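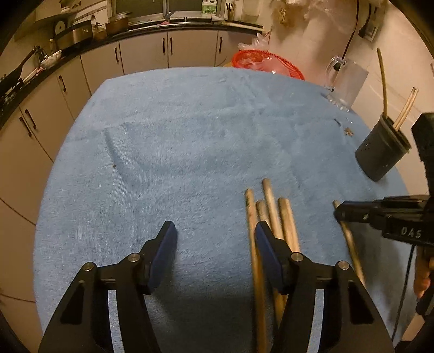
Rinska's lending cupboard for table linen reopens with more cloths than ever

2021-01-11

Anyone who has ever tried to lay a long table for a christening tea or a big birthday lunch will know the moment when you open the drawer and find that the one good cloth is far too short, and that the other one still has last year's gravy on it. For people living in and near Rinska there has been a happy answer to this for quite a while now, and after a quiet spell it is back: the linen lending cupboard at the Joo Rooms is open again, with 123 tablecloths on its shelves and a good many napkins besides.

The cupboard was started by Rosalba Piras, who had a large family, a larger table and (by her own cheerful admission) a weakness for jumble sales. She began by lending her spare cloths to neighbours on Faleck Lane, then to the neighbours' cousins, and before long people she had never met were ringing her bell to ask whether she had anything in yellow. When her airing cupboard would no longer shut, the Joo Rooms offered her a dry corner with shelves, and the whole lot went down the hill in a borrowed pram.

It closed for most of December so that everything could be washed, mended and sorted by size, a job which took a great deal longer than planned and used up what must be every clothes horse in the village. Rosalind Tran did most of the mending, at home with the radio on, and says she has become very fond of some of the older pieces.

"You find all sorts of little repairs that somebody did before you," she said. "There's one with a darn in the corner so neat that I left it well alone, even though the thread is the wrong colour. I'd like to have met whoever did that."

The new labels are Seo-ah Son's work. Each cloth now has a small tag sewn into the hem giving its length and width, so borrowers need only measure their table at home, add a bit on each side for the drop, and ask for the nearest size. Plain cloths in soft colours go out most often, she says, with pale blue well ahead of white, perhaps because it goes with almost any plate and is more forgiving of a splash of tea.

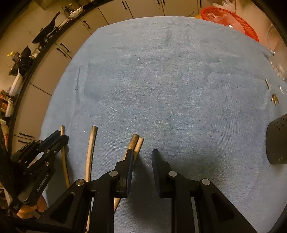
A light blue cloth with a fine ribbed weave, spread over a large table.

Borrowing is free for anyone in the village, and a cloth may be kept for up to 12 days. Most people borrow one or two, but up to four can go out at once for a larger gathering. They should come back washed but there is no need to iron them, a rule that Rosalba brought in very early on and will defend to anybody. Stains should be owned up to! A note pinned to the spot, saying what it was, is a great help, as beetroot and candle wax want quite different treatment and guessing can make things worse.

The reopening has been helped along by a gift of £2,000 left over from the old Ema social club, which wound up last year and wanted its savings to stay local. Part of it has gone on better shelving and a second-hand rotary iron, and the rest is being put by for replacing the cloths that have finally worn through. Those do not go to waste either. Yuzhen Yan collects them and cuts them down into tray cloths and bread bags, and there is a basket of these by the door for people to help themselves.

For the time being, with so few big gatherings going on, cloths are being lent by collection only. Ring or leave a note at the Joo Rooms with the size you would like and your name, and a parcel will be left for you in the porch. Rosalba is hoping that some people will borrow one just for themselves, to cheer up a winter supper at the kitchen table.

Offers of round cloths would be particularly welcome, as there are hardly any in the larger sizes. Patched ones are fine, and so are odd napkins.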